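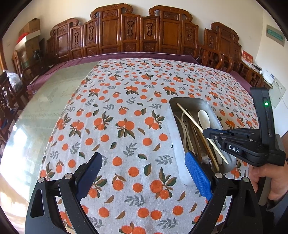

Why does a marmalade made in a cold shed in Traltow taste so much better than one made in a proper factory? I've been asking myself that since January, when I ate half a jar of it standing up in Krystyna Sobczak's kitchen and had to be offered a chair.

Krystyna has been making marmalade for 18 years, and she is gloriously stubborn about it. The peel is cut by hand, thick enough to chew. The pips and pith go into a muslin bag and sit in the water overnight, and the sugar isn't let anywhere near the pan until the peel squashes flat between finger and thumb. Add it too early and the peel turns tough, and no amount of boiling will bring it back (I've done this twice, so I know).

Seville oranges are the thing, of course. They're knobbly, full of pips and far too sour to eat, and they're in the shops for a few short weeks. Krystyna buys 480 kilos every winter and freezes what she can't cook straight away. Frozen fruit loses a bit of its setting power, so she throws in an extra lemon. That's it! That's the whole trick.

Last season she filled 2,556 jars, most of them sold at the market in Letden before the daffodils were out. Her neighbour Niall Tennant does the labels and has strong views on whisky in marmalade. He's for it. Krystyna would sooner put it in a glass next to the toast.

What I love most is how different two batches can be. Mwajuma Nyanda, who cooks at a small café in Orkow, makes hers with dark sugar and a thumb of fresh ginger, and it comes out nearly black - sticky, bitter, wonderful on cheese. She spoons it over sponge pudding too, and glazes a ham with it at Christmas. I tried the ham trick at home with a jar of my own slightly runny effort and it worked a treat.

Runny, by the way, is no disaster. Tip it back in the pan, boil it for another five minutes and test a drop on a cold saucer. If it wrinkles when you push it, get your jars out of the oven and start ladling.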